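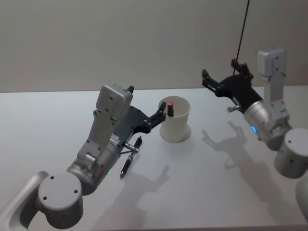 How long does the tour of the Csizmadia cup works take?

Two hours from the front desk to the factory shop, plus whatever time you spend in the sample room, where they let you stay as long as you like.

Posted Jan 2, 2022

I had driven past the Csizmadia works in Esby for years and knew it only as the long low building after the rail crossing. They make paper cups there. Last month they opened the place to visitors and I signed up through the form on their site. The ticket was free. You have to wear closed shoes and take off rings and watches before you go onto the floor. They give you a hair net and, if you have a beard, a second net for that.

Parking is behind the building. Follow the signs for deliveries and then turn left just before the gate. I went straight ahead the first time and had to back up with a truck waiting.

The tour begins in a small room next to the front desk with a table of paper samples. You can handle all of it. The paper comes in on big rolls from a mill called Zelurach and is already coated on one side when it arrives. I had always thought the coating was sprayed into the finished cup. Our guide had us tear a coated strip and an uncoated one. The coated one stretches a little at the tear and leaves a thin clear edge. She also passed around a cup that had been cut in half from top to bottom, and that was the most useful thing I saw all day. You could see where the side wall folds under to hold the bottom disk, and how the disk sits up a bit from the table.

From there you go through two sets of doors to the printing hall. It smells like a copy shop. Plain white stock skips this step completely and goes right to cutting. On the day I was there they were printing a green leaf pattern for a bakery chain, and a man was checking the color against a card every few minutes. He didn't stop for us, and I was fine with that.

Cutting is next. The side walls are stamped out as curved pieces, like a fan with the point missing. The curve is what gives the cup its taper. If the sides were straight up and down the cups wouldn't stack. The scrap between the pieces drops down a chute and gets baled. The bales were in the hallway and they are bigger than they look from a distance.

The forming line was loud and we all got foam earplugs. Each blank gets wrapped, the seam is sealed with heat, the bottom goes in, and then the top edge is curled outward to make the rim. It goes by too fast to follow. There is a screen by the railing that plays the same steps slowed down, and most of our group ended up watching that. The rim is curled in two stages. The guide said the curl does most of the work of keeping the cup round when you squeeze it. She had a few cups that had been pulled before that stage and handed them out. They fold up in your hand with almost no pressure.

The line we saw runs the Steter, their standard plain white cup, with a rolled rim and no print on it. There is a printed lid to go with it but that is made somewhere else. The cups go into sleeves, the sleeves go into cartons, and a full carton of the Steter is 1000 cups. The smaller carton they sell in the shop is 500.

We were allowed to look into the testing room through a window. They fill cups with water, leave them on brown paper, and look for a ring. They also set one cup at a time between two plates and press it from the sides. The woman working in there held up a failed one for us. The seam had a small gap near the bottom that I would never have noticed at home. I would have blamed the table.

The sample room is at the end, and it was my favorite part. One wall has shelves of old cups going back to when the company also made ice cream tubs. There are 219 on display, according to the card by the door, and 127 of those were made in Esby. The rest came from a plant that has closed. I liked the cone-shaped ones for water coolers and a set with little fold-out handles. The fold-out handles were dropped after a few years, and having tried one I can see why. It bends the side wall in when you lift it.

People asked questions in here. Somebody wanted to know about recycling. The answer was that it depends on where you live, that the coating has to be separated from the paper, and that not every town has a plant that can do it. Esby does not. I appreciated a direct answer. Somebody else asked about using them for things other than drinks. I keep paper cups on my workbench for that myself. A tall marker or two will stand in one fine as long as you don't put much weight on one side. A light cup with one thing leaning in it tips easily when you bump it, so I put a few washers in the bottom of mine. The guide said they get that question a lot, and that florists buy plain white cups for seedlings. Poke the hole low in the side. The bottom disk sits in a groove, and if you punch through it the glue line can let go.

The shop is one counter. You can buy seconds by the sleeve, mostly with printing that is a little off. I bought two sleeves of the leaf pattern and one carton of plain. They take cards. There was no coffee for sale anywhere on the site, in a cup or otherwise, so eat before you go. The closest place is the diner back across the tracks.

A few notes for anyone planning to go:

The floor is hard concrete the whole way and there is nowhere to sit until the sample room.
Kids have to be tall enough to see over the railing. There is a mark on the wall at the desk.
Photos are fine in the first room and the sample room. They ask you to put the phone away in printing, cutting and forming.
The restroom is before the hair nets. After that you have to go back out and start with a new net.
The next open day is in February and the form is already up. The morning group sees the line start up from cold and the afternoon group doesn't. I was in the afternoon one and plan to go back for the morning.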